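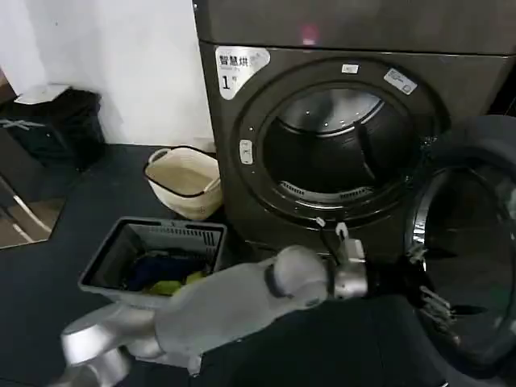

Dryer leaves heavy things damp in the middle
Posted in Home > Laundry, April 2020
Viewed 2786 times

We moved into a rental in Stircombe in March and it came with a big gray front-loading dryer. The manual is gone. Shirts and underwear come out fine on the normal setting, but jeans and bath towels are still damp, mostly at the waistbands and hems. I've run the same load 2 times in a row and the towels get hot on the outside and stay wet where they're folded over each other. I clean the lint out after every load. The drum turns and there is heat. Is this a part going bad or am I using it wrong? I'd like to know before I call the landlord.

heline_laundry
How full is it? Towels swell up as they dry and need space to fall. Fill the drum half way at most, and don't mix towels with thin stuff. If your dryer stops by itself using a moisture sensor, the shirts dry first and it thinks the whole load is done. Use a timed cycle for towels if it has one.

Also shake each piece out before it goes in. A sheet or a big towel will roll itself into a ball around the jeans and the inside of the ball never dries. I stop mine part way through, open the door, pull everything apart and start it again. For jeans, turn them inside out with the pockets pulled out.

If a half load of towels is still wet after a full timed cycle, then look at airflow. On a vented dryer, check that the hose behind it isn't crushed and the flap outside opens. On a ventless one, look for a second filter and empty the water tank. Let it cool and unplug it before you reach in anywhere.

Tiken
had same problem, it was the hose. ours was squashed flat behind the machine

michalik_flat3
Check the washer too. If it spins too slow the towels go in soaking and no dryer will do well with that. Run an extra spin and see if they feel lighter. Mine went from 3 hours of drying to one cycle after I did this. Wipe the sensor strips if you can find them, usually two metal bars near the door opening. Dryer sheets leave a film on them. A bit of white vinegar on a cloth takes it off.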